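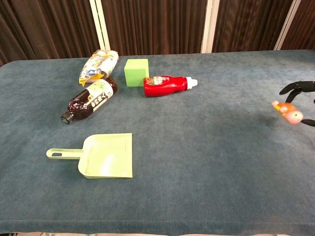
Robots on the returns bench, anyone else?

pickle_ron
Posted 7:40
Quick one before shift. Harawira's been in at our place (Tavville, returns and odds) since March and I want to know how others have found it. Short version – it picks, we sort what it can't. 19 of us on the floor, same as before, so no jobs gone. But the day's different. I used to pick things up all day. Now I mostly tidy a table and wait.

gimlet77
Posted 7:52
Same at Gimness. The waiting is what does my head in. Hands got a rest, back got a rest, brain going to mush.

motherofowls
Posted 8:15
Disagree. Did 11 years of repetitive picking and my wrists are shot. Happy to stand there with a cup of tea and put the bottles back.

pickle_ron
Posted 8:21
No tea near the cells at ours lol. But fair point about wrists.

dunno_steve
Posted 12:04
What does it struggle with? We're being shown one next month, Roten site.

gimlet77
Posted 12:10
Crisp packets. Anything shiny and scrunched. Soft toys it's fine with, small plastic stuff fine. Bottles on their side depends which way round. Flat things are a pain, ours went at a dustpan 2 shifts running before anyone changed the settings.

motherofowls
Posted 12:33
Ours is good with sauce bottles. Bad with glass. Not drops, just dithers.

pickle_ron
Posted 12:41
Best night we had was 627 items, and 119 of those came back to us by hand. Manager only put the first number on the board. That's what got people's backs up, more than the machine.

tall_fern
Posted 13:20
Team lead here, different firm. In fairness the hand ones usually get logged seperately. Might not be hiding it.

pickle_ron
Posted 13:26
Logged where though. We can't see it. If I'm doing the awkward ones all night I look slow, becuase the easy ones have gone.

gimlet77
Posted 13:31
THIS. Our rates weren't changed for weeks. Rep had to go in.

tall_fern
Posted 13:45
OK yes, rates should be redone from day one. Agree on that. Don't agree it's worse work overall, my lot asked to stay on it.

dunno_steve
Posted 17:58
So ask about rates, ask who sees the numbers. Anything else? Training?

motherofowls
Posted 18:06
One morning. Stop button, what the lights mean, don't reach in. Ask for more than that. And ask if you can swap round, a full shift on it is too long.

pickle_ron
Posted 18:30
Seconded on swapping. We do half and half now – much better. Off to bed, nights again tomorow.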